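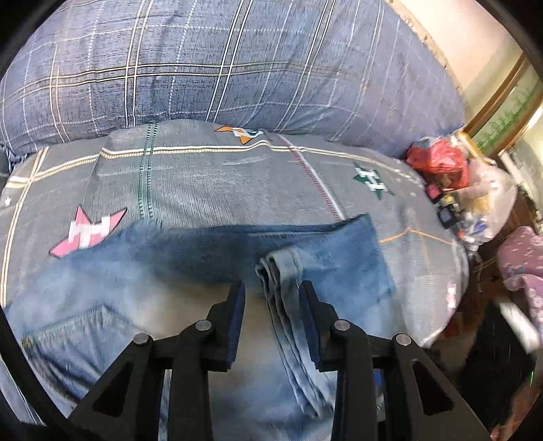 Last edited: September, 6:40 pm

**1/** Jeans folding, continued. Same bed, same striped bedspread with the stars, light blue pair. The leg with the rolled hem is the one to deal with first.

**2/** A rolled hem adds layers at one end of the leg. Fold over it and the stack leans. Unroll it, press the cuff stitching flat with your palm, then start.

**3/** Sequence I use: zip up, button closed, seat side out, one leg laid over the other with the inseams matched. Pull from the hem. Pulling from the knee puts the wrinkles back in.

**4/** Fold hem to waistband, stop 6 cm short. Then in thirds. The patch pockets should end up on the outside, where the denim is stiffest.

**5/** Faded denim creases softer than dark denim. On the older pairs I skip the hard press at the knee.

**6/** Drawer is the Flommont, 28 cm deep inside. Jeans go in on edge, fold up. Laid flat, the bottom pair never gets worn.

**7/** Asked last time about weight. My straight-leg Skendow is 352 g per square meter on the tag, 100% cotton. It holds a fold without a clip. Stretch pairs don't, so they go at the back against the drawer wall.

**8/** A bed is a better surface than my table for this. Both legs fit at full length. Tug the bedspread tight first or the fabric underneath bunches up with the jeans.

**9/** Sweaters next. Different fold, same drawer.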